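10/05/2022

書く時間ないけど書く。書かないと明日には忘れる。

朝から台所。引っ越しの荷造り、台所だけ後回しにしてたツケが全部きた。本と服はもう終わってて廊下に積んである。台所は箱すら組み立ててなかった。なんで一番割れるものが多い部屋を最後にするかな自分。毎回そう。前の引っ越しのときの日記にもたぶん同じこと書いてる。

起きてすぐコーヒー。と思ったらドリッパーを先週しまっていた。どの箱か不明。箱に「いろいろ」と書いた過去の自分を恨む。「いろいろ」が廊下にいくつもある。結局、インスタントをマグに入れてお湯。スプーンもないので割り箸で混ぜた。味は、まあ、お湯と粉の味。

Chenxiが来たのが9時すぎ。もっと遅いと思ってたのでまだパジャマの上にカーディガン。玄関開けて第一声が「終わってないね?」。はい。終わってません。手土産に肉まん。神。立ったまま食べた。椅子は箱置き場になってる。

まず仕分けの場所をつくろうということで、テーブルに白いのを敷いた。前に展示の手伝いしたときの余りで、丸めてずっと冷蔵庫の横に立ててあったやつ。広げても折り目がつっぱってなかなか平らにならない。Chenxiが手のひらで何度もなでてた。アイロンかけたいと言うので止めた。アイロンはもう箱の中。どの箱か不明(またか)。

でも敷いたのは正解だった。白いと物がよく見える。いつも使ってる皿の汚れというか、こんな色だったっけ、というのがよくわかる。よくわかりすぎてちょっと落ち込む。

分け方は三つ。持っていく、あげる、捨てる。最初は付箋で色分けしようとしたけど付箋がすぐはがれて床に落ちるのでやめた。テーブルの窓側が持っていく、真ん中が迷い中、廊下側があげる。捨てるのは床の袋に直行。ルールはそれだけ。それだけなのに10分後には真ん中だけがどんどん増えていく。全部迷い中じゃん、とChenxi。

だって迷うよ。

黒い大きい皿。これがまず問題。丸くて、ふちが広くて、真ん中がちょっとへこんでる。パスタにもカレーにも使えるし、刺身をのせると急にちゃんとした店みたいになる。でもでかい。新しい部屋の食器棚の奥行きをまだ測ってない。というか食器棚があるのかも怪しい。Wostdaleの部屋、内見のとき台所をちゃんと見てなくて、窓から川が見えるとかそんなことばっかりメモしてた。川は食器をしまってくれない。

グドルンに電話して聞いた。グドルンは先にあっちに住んでて、同じ建物の下の階。間取りはほぼ一緒のはず。「棚はあるよ、でも浅いよ」とのこと。浅いってどのくらい、と聞いたら「手を入れたらすぐ壁」。わからん。メジャーで測ってと頼んだらメジャーがないと言う。じゃあ皿を入れてみて、と言ったら大きい皿がないと言う。浅いから捨てたんだって。えー。

とりあえず黒い皿は持っていく。入らなかったらコンロの横に立てかける。立てかけた皿が倒れるところまで想像できたけど、今は考えない。

次、黄色いボウル。これは迷わない、持っていくに決まってる。と思ったらChenxiが「それ、あげるほうに置いてあったよ」。え、置いたの私? 置いてないと思う。いや置いたかも。朝の自分は信用できない。からし色というか、内側が濃くてふちのところが少しうすい黄色で、卵を割るといつも卵がどこにいるか一瞬わからなくなる。それが好き。Braltavmontのこの部屋に入って最初に買ったもので、最初の冬はほぼこれで全部食べてた。シリアルもうどんもサラダも。洗って、拭いて、また使って。ほかに器がなかったので。

手放すわけない。窓側に移した。

移したのに昼にはまた真ん中に戻ってた。犯人はChenxi。仕分け中に皮むいたにんにくを入れるのに使ってた。やめてー。においがつく。

そこで一回ぜんぶ洗おうという話になって、スポンジを出した。新しいのは青と緑。前に安売りでまとめて買ってあったのが戸棚の奥から出てきた。古いのはもうぺらぺらだったので即、床の袋へ。青が食器、緑が鍋とシンク、と決めたのに、3枚目の皿あたりでもうどっちがどっちだかあやしい。Chenxiは逆で覚えてた。たぶんどっちも両方洗ってる。いいよもう。

スポンジ、四角くてきれいなうちは何かもったいなくて使いたくない。切手みたいに引き出しにとっておきたい。と言ったら「引っ越し先に持っていくスポンジほどいらないものはない」と言われた。そのとおりなのでテーブルに出しっぱなしにして使うことに。

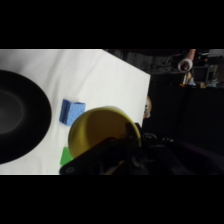 途中で養生テープが切れた。切れたというか、芯だけになってるのに気づかずにずっと引っぱってた。で、近所のŠevčíkまで走った。あそこ、昼に一回閉まるんだった。シャッター半分おりてるところに滑りこんで、テープと、緩衝材の代わりになりそうな薄い紙をひと束。レジで794。細かいのを出そうとしてポケットの中身をぶちまけて、後ろの人がボタンをひろってくれた。コートのボタン、いつ取れたんだろ。

帰ったらChenxiが鍋を新聞でくるんでた。全部。鍋は割れないよと言ったら、傷がつくでしょと。几帳面。フライパンなんか取っ手まで別にくるんであって、棒つきの何かみたいになってた。新聞の残りが一気になくなる。グラスの分がない! 買ってきた紙があってよかった。

グラスの包み方、動画で見たのと違うやり方をChenxiが知ってた。斜めに置いて、ころがしながら端を中に押しこむ。口のところに丸めた紙を先に詰める。やってみたらたしかに早い。早いけど私のは途中でほどける。テープでとめようとすると、テープの端がどこかへ消える。テープの端って何であんなに見つからないの。爪でずっとくるくる探して、見つけたと思ったらただのしわ。Chenxiは端を折り返しておく派。私は折り返すのを忘れる派。午後はずっとその繰り返し。

メモ。新居用に端を折る。忘れるな。

皿は立てて入れる。これはDraturbergの人が電話で言ってた。寝かせて重ねると下のが割れるそうで、レコードみたいに立てろと。半信半疑だったけどやってみたら箱の中がすっきりして、すきまに小皿も入る。黒い皿は一番外側。と思ったら大きすぎてふたが閉まらない。向きを変えてもだめ。斜めならいける、でもそうすると黄色いボウルの場所がなくなる。ボウル先に入れて皿をあとから、もだめ。皿を先に入れてボウルの中に小皿を、は何とか。でも持ち上げたらカタカタいう。カタカタはだめ。全部出す。

出したらChenxiが笑いだして、私も笑えてきて、しばらく何もできなかった。

やり直し。底にタオル。皿、紙、皿、紙。ボウルは別の箱にした。最初からそうすればよかった。ボウルの中に計量スプーンとか栓抜きとか、細かいのをまとめて入れて上からふきんをかぶせた。かわいい。写真とりたかったけど携帯が充電中で、充電器はコンセントごと冷蔵庫の裏。あきらめ。

その冷蔵庫。裏からいろいろ出た。輪ゴム、ペットボトルのふた、磁石、あと半年くらい探してた皮むき器。なんで裏に。落ちたんだろうけど、どう落ちたらあそこに行くの。皮むき器はその間に2本目を買ってるので、1本あげるほうへ。Chenxiがもらってくれた。うれしそうだった。皮むき器であんなにうれしそうな人はじめて見た。

調味料がやばい。あける前からわかってたけど、やばい。使いかけの酢がやたらある。料理酒の底に何か沈んでるのは流した。八角の袋は未開封で、買った記憶がまったくない。9月に誰か来たときのかな。グドルンが送別会で煮物つくった日? 聞いたら「八角は嫌い」と返事。じゃあ誰。

八角はChenxiへ。これもうれしそう。

米は明日の朝の分だけ残してタッパーへ。味噌は凍らせて保冷バッグ。前の引っ越しで味噌を常温の箱に入れて、しかもその箱を最後まで開けなくて、思い出したくない。味噌は手で持っていく。膝の上にのせていく。

塩だけ、なぜか見当たらない。さっきまであったよね。あったよねと二人で言いながら探した。閉めた箱に入れちゃったか。箱を開けるのはいや。いやなので夕飯は醤油だけで味つけする方針。

3時ごろおやつ。肉まんの残り一個を半分こ。切ろうとしたら包丁がもう巻いてあるので手でちぎった。具が全部Chenxi側に行った。わざとだと思う。

そのあとちょっとペースが落ちて、二人とも床に座って古いレシピの切り抜きを読みだしてしまった。これが危険。捨てる袋に入れるだけのはずが、読む。「これ作った?」「作ってない」「これは?」「作って失敗した」。栗の渋皮煮のところに私の字で「二度とやらない」と書いてあって、その下に別の色のペンで「おいしかった」。どっちだ。それだけとっておくことにした。あとは捨てた。だいぶ捨てた。数枚はポケットに入れたけど。

4時にDraturbergから電話。明日のトラック、午前が早まって朝いちばんになりますけど大丈夫ですかと。大丈夫なわけない。大丈夫ですと言った。なんでだ。口が勝手に。箱の数を聞かれて、廊下のを見て、台所は7箱になりますと答えた。まだ閉まってないのも入れて。言ったからには7で収めないといけない。

電話切ってからの速さ、すごかった。迷い中エリア、一瞬で消滅。あんなに迷ってたのに。マグは好きなのだけ残して全部あげるほう。重箱は、母のなので持っていく。土鍋はひびがあるけど持っていく。蒸し器、使ってない、あげる。いや肉まん。肉まん蒸す。持っていく。Chenxiが無言で蒸し器を箱に入れて、入らなくて、土鍋の上に逆さにかぶせたらぴったり入った。拍手。

マジックで箱に書くときは今度こそちゃんと書いた。「いろいろ」禁止。「皿(黒いの入り)立ててある、寝かすな」「ボウル黄・計量スプーン・栓抜き」「鍋、新聞だらけ」。Chenxiが書いたのは字がきれい。私のは自分でも読めないのがある。「グラス」が「グテス」に見える。着いたら笑うと思う。

割れ物シール、足りなくて、途中から赤ペンで手描き。グラスの絵を描いたつもりが花瓶。まあ割れ物にはちがいない。

1階の掲示板に「食器あげます」の紙を貼ったら、貼ってる最中に向かいの部屋の人がおりてきて、マグと小鉢を持っていってくれた。お礼にって柿をもらった。荷物が増えた。柿はつぶれるので箱に入れられない。味噌と柿を膝にのせる人になる。

残ったのは段ボールに入れて玄関の横に出しておいた。さっき見たら半分くらいなくなってた。蓋つきの小さい壺だけ誰も持っていかない。そうだろうと思う。私もなんで買ったかわからない。

Chenxiが帰ったのが暗くなってから。駅まで送るつもりが、いいから詰めろと言われた。玄関で靴はきながら、テーブルの白いの、捨てないでねと。あれいいよ、向こうでも敷きなよ、って。たたもうとしたら折り目がまた変なところについた。巻いた。輪ゴムは冷蔵庫の裏から出たやつ。使えた!

帰りの電車代わりに、と400渡そうとしたら怒られた。じゃあ今度ごはん。Wostdaleに来たら黒い皿で刺身出す。約束した。棚に入ってれば。

一人になったら急に台所が広くて、声がひびく。冷蔵庫のぶーんというのがこんな音だったかと思う。洗いかごも片づけたので、最後に使った箸を置く場所がない。シンクのふちに置いた。ころがって落ちた。もう一回洗った。

夕飯、うどん。残しておいた小鍋から直接。塩なし、醤油のみ。薬味のねぎはキッチンばさみで切った。はさみ、しまわなくて本当によかった。箱あけるにも要るし。明日の朝、リュックの外ポケット。絶対。

スポンジは青いほうだけ残した。朝シンクを洗って、それで終わり。緑のはシンクの下を拭いたらもう戻れない色になったのでさよなら。決めたとおりではある、緑が鍋とシンク。最後だけ守った。

換気扇、見ないふりしてたけどさすがに拭いた。脚立がないので箱にのろうとして、「寝かすな」の箱だったのでやめた。本の箱にのった。油がすごい。フィルターは新しいのに替えて、古いのは新聞にくるんで、新聞がないのでチラシで。手がいつまでもべたべたする。石鹸も箱の中。食器用洗剤で洗った。ガサガサ。ハンドクリームは、はい、箱の中。

グドルンからさっきまたメッセージ。棚、測ってくれたらしい。メジャーはやっぱりなくて、雑誌を入れてみたって。雑誌が縦で入って、横だと扉がしまらない。その雑誌の大きさを教えてほしい。表紙の写真だけ送ってきた。猫の特集。大きさはわからない。猫はかわいい。

明日やること。忘れそうなので書く。
味噌。冷凍庫から。いちばん最後、でも忘れない。
柿。
鍵をふたつ返す。ひとつはポストの鍵、これいつも忘れる。
ガスの立ち会い。時間変わったって連絡した? してない。朝いちで電話。
カーテン。まだかかってる。え、まだかかってる。
ゴミ、下に出す。床の袋ぜんぶ。ビン別。
はさみ。
テープはポケットに入れておく。端を折る。

カーテン今はずすか明日か。はずしたら朝まぶしくて起きられるかも。でも外から丸見え。明日にする。

あと塩、あった。やかんの中。なんで。箱に入れる前にやかんをふったらカラカラいって、開けたら塩の小瓶。私じゃないと思う。Chenxiに送ったら「すきまがもったいなかったから」と返ってきた。なるほど、先に言って。うどん食べる前に言って。

充電器、冷蔵庫の裏から引っぱり出すのを忘れないこと。これもやることに入れるべきだった。もう上に書くすきまがないのでここ。

ねむい。布団だけまだ出てる。枕カバーはどこかの「いろいろ」。タオル巻いて寝る。

目覚まし5時半。二つかけた。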